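How to Combine Two Logos After a Merger

When one company buys another, or two join up, somebody has to decide what goes on the trucks, the letterhead and the front of the brochure. Sometimes the answer is to drop one name. Often both names still mean something to customers, and the job is to bring two existing marks together into one. This page goes through how we do that in our studio, from the first collection of files to the style manual at the end.

The example used throughout is Wornex Brorkeo, a packaging supplier formed when Wornex took over the smaller Brorkeo. Both had been trading long enough that their sales teams wanted to keep their own name on the door.

What you need before you start

Get the original artwork for both logos in vector form. Ask for it early. In most companies the only file anyone can find is a small picture pasted into an email signature. If the vector file is gone, check with the printer who did the last run of stationery, or the sign maker. Redraw it only if those two come up empty.

You also need:

The ink colors for each logo, as spot numbers and as CMYK.
The names of the typefaces, and whether a license came with them.
A list of every printed item in current use, with stock levels.
The registered trademark details for both marks.
One person on the client side who can sign off.

The last item causes more trouble than the others. With Wornex Brorkeo there were 2 marketing departments for the first few months, and each approved things the other had not seen. We asked for a single contact and did no more design work until we had one.

Step 1: Work out what each logo is known for

Print both logos in black, on plain paper, at the same width. Pin them up and look at them from across the room. Write down what you still recognize. It may be a shape, a slanted letter, a heavy bar under the name. Then do the same in color.

Wornex had a wide wordmark in plain capitals with a notch cut out of the W. Brorkeo had a round symbol, an orange ring, and a lowercase name that few customers could describe when asked. So there were two things worth keeping: the notch and the ring. The Brorkeo lettering could go.

Talk to the people who answer the phones, too. They know what customers call the company, and it is often not what is printed on the box.

Step 2: Decide on the name order and the lockup

A lockup is the fixed arrangement of name and symbol. Settle the order of the names first, in writing, because it is a business decision and not a design one. Once that is done, there are only a few arrangements to try:

Both names on one line, same size.
Both names stacked, same size.
One name large, the other small beneath it.
One shared symbol with both names set in a new typeface.

Draw all of them quickly in black only. Don't show color yet. People argue about color first if you let them, and the arrangement gets approved without being looked at.

For Wornex Brorkeo we ended up with the shared symbol. The ring was kept, with the Wornex notch taken out of its upper right side, and the two names stacked to the right in one typeface, Caldeira, in the medium weight.

Step 3: Test it small, long and narrow

Most logos look fine at the top of a presentation slide. The problems show up on pens, on the spine of a binder, on the side of a carton and on a phone screen. Make a test sheet with the new mark at several sizes, the smallest being 12 millimeters wide. Print it on the office printer, not a good one.

Look for gaps that fill in, thin strokes that vanish, and letters that touch. Our notch closed up completely at the smallest size. We drew a second version with a wider notch for small use only, and that version has its own file name and its own page in the manual.

Packaging needs a separate check. A side panel may be very shallow compared with the top, and a stacked lockup ends up tiny on it. You will probably need a one-line version for these surfaces even if the client has said they only want one logo.
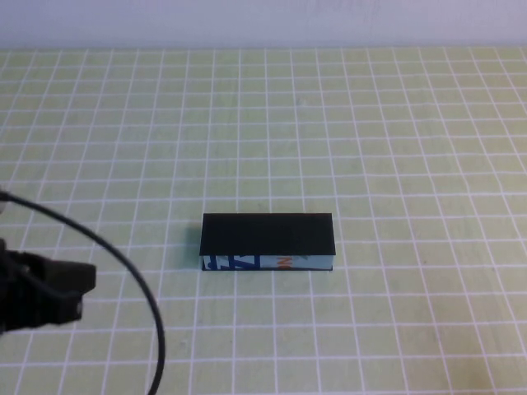

Should the one-line version be drawn separately or just rearranged from the main logo?

Draw it separately. The spacing between the symbol and the names has to be reset for a single line, and the symbol usually needs to be a little smaller next to the letters. If you leave it to each printer to rearrange the parts, you will get a different result from every one of them.

Step 4: Choose the colors

Start from the colors the two companies already own. Customers are used to them, and there may be vans and signs that will stay in service for a while. Taking one color from each side is the usual answer, but check them next to each other in print first. Wornex dark green and Brorkeo orange were fine on screen. On uncoated paper the orange turned brown beside the green, and we moved it a few steps toward yellow.

Write down each color in four forms: spot, CMYK, RGB and hex. Then specify a one-color version and a reversed version, white out of a dark background. The reversed version nearly always needs slightly thinner letters, as white type looks heavier than it is.

Step 5: Plan the changeover item by item

Go back to the list of printed items and sort it by how soon each one runs out. Replace things as they run out unless they carry a wrong legal name, address or registration number. Those have to change on the day.

A sensible order is:

Legal and financial paperwork.
Website header, email signatures and social media pages.
Business cards and letterhead.
Sales brochures and price lists.
Exhibition panels and press ads.
Vehicles, uniforms and building signs.

Exhibition displays can jump the list. If there is a show coming up, the panels have to be ordered well ahead, and a stand with the old logo next to staff with new cards looks careless. Wornex Brorkeo had a trade show in August, so we did the panels straight after the letterhead and left the brochures for later.

For brochures, do not simply swap the logo on the old pages. The page grid was built around the old mark. Lay out one double page with the new logo, typeface and colors, get that approved, and then apply it to the rest.

Step 6: Write the style manual

The manual is for people who were not in any of the meetings. Keep it short. Ours came to almost 200 pages in an early draft, which included every old brochure as a reference, and the client asked very reasonably who was going to read it. We took out everything that was history or opinion.

What it should have:

The logo in every approved version, with file names.
Clear space – how much room to leave around the mark.
Minimum sizes, in millimeters and in pixels.
Colors in all four forms.
Typefaces, with a free fallback for office documents.
Page layouts for letter, brochure and ad.
A page of wrong uses.
Who to ask.

Fallback fonts are worth some care. Most staff will not have Caldeira on their computers, so we specified Lakov for everything made in-house. It is narrower, and the letter template had to be adjusted to suit.

For the page of wrong uses, show the mistakes people really make: stretching the logo to fill a space, putting it in a white box on a dark photo, retyping the name in something similar. There is no need to show it upside down.

Step 7: Hand over the files

Put the files in folders named by use – print, screen, office – and then by version. Nobody outside a studio knows what an EPS is for, so add a plain text note to each folder. Remove all old logos from the shared drive, or move them to a locked archive. If they are left where people can reach them, they will keep appearing on documents for years.

Send the same package to every outside supplier on the client's list, including printers, sign makers and the firm that does the uniforms. Ask each one to delete the old artwork and reply to say it has been done. Keep the replies with the job file.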